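4.2 Rule sets and how players kept to them

The second part of the study looked at what players do when a challenge tells them to stop steering their households directly. Challenges of this kind are written by players for other players and passed round on forums, and the game itself knows nothing of them. A player who breaks a rule is not punished by the software. We wanted to know which rules were kept, which were bent, and which were dropped without comment.

We collected posts from one forum board on which players of Fondara, a household simulation game, report their progress. The board held 1,605 posts when we copied it in March. After removing posts with no report of play in them we had 241 threads, written by 119 players. Marisol Cuautle read every thread and marked each mention of a rule. Gus Tillman read 200 of the mentions again without seeing the first set of marks. Where the two disagreed, the stricter reading was used.

Three rule sets came up often enough to be compared. The Grotov rules allow the player to give an order only when a character's hunger or sleep bar is in the red. The Prado rules allow any order, but only between six in the morning and noon of game time. The Iltow rules forbid orders to all but the youngest adult in the house, who may be directed freely. All three let the player build, buy and pay bills as normal.

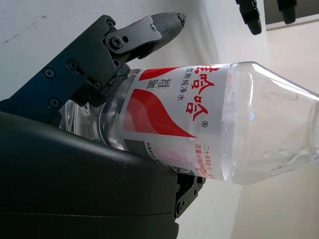
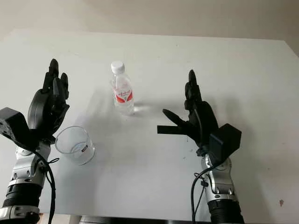
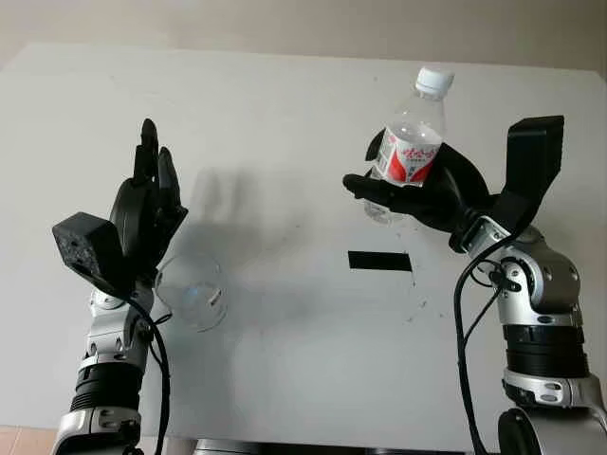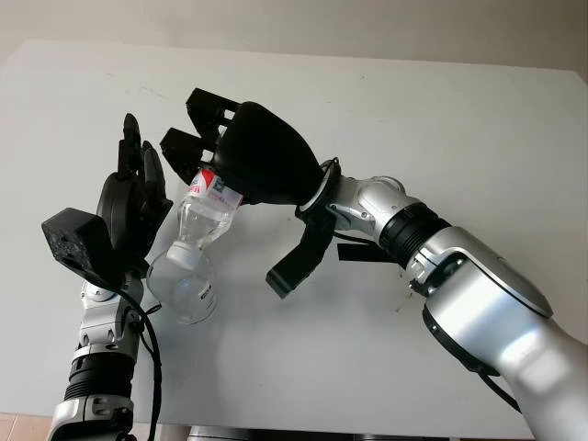

Figure 3. Robot hardware and a clear plastic water bottle.

The Grotov rules were the most often bent. Players wrote that they had stepped in early when a bar was orange, usually to stop a child missing the school bus or a cooker being left on. Most of them said so openly in the thread and carried on. A smaller group restarted from an earlier save and did not count the lost days. Replies to both kinds of post were mild. We found very few in which one player told another that the run no longer counted, and these were nearly all in threads where the poster had asked for a ruling.

The Prado rules were kept more closely. We think the reason is that the player can check them at a glance, as the clock is always on the screen. Several players said they set the game to its fastest speed at noon and did something else until the next morning. This had an effect the writer of the rules may not have planned for - the afternoon and evening hardly appear in the reports at all. Jobs with late shifts were avoided, and families with babies were rare.

Reports of the Iltow rules were longer than the others and read more like stories. With one character under full control and the rest left alone, players tended to write from the point of view of that one character and to treat the others as people to be put up with. A common complaint was that older adults would not leave the hot tub. When the youngest adult moved out or died, control passed to the next youngest, and a good many threads stopped at that point. Some players wrote a closing post to say that they did not care for the new lead. Others simply posted no more.

Rules about money were treated differently from rules about orders. All three sets have an optional clause that the house must start with no savings, and players who took it up almost always kept to it. It is applied once, at the start, and needs no further attention. Rules that had to be remembered every few minutes fared worse, whatever they asked for.

There are limits to what can be drawn from this. Players report what they choose to report, and a rule broken by accident may never have been noticed. We have no record of the games themselves. The board also favours people who finish, or nearly finish, a run, and a player who gave up on the first evening would have had little to post. The interviews in section 5 were partly meant to reach this second group.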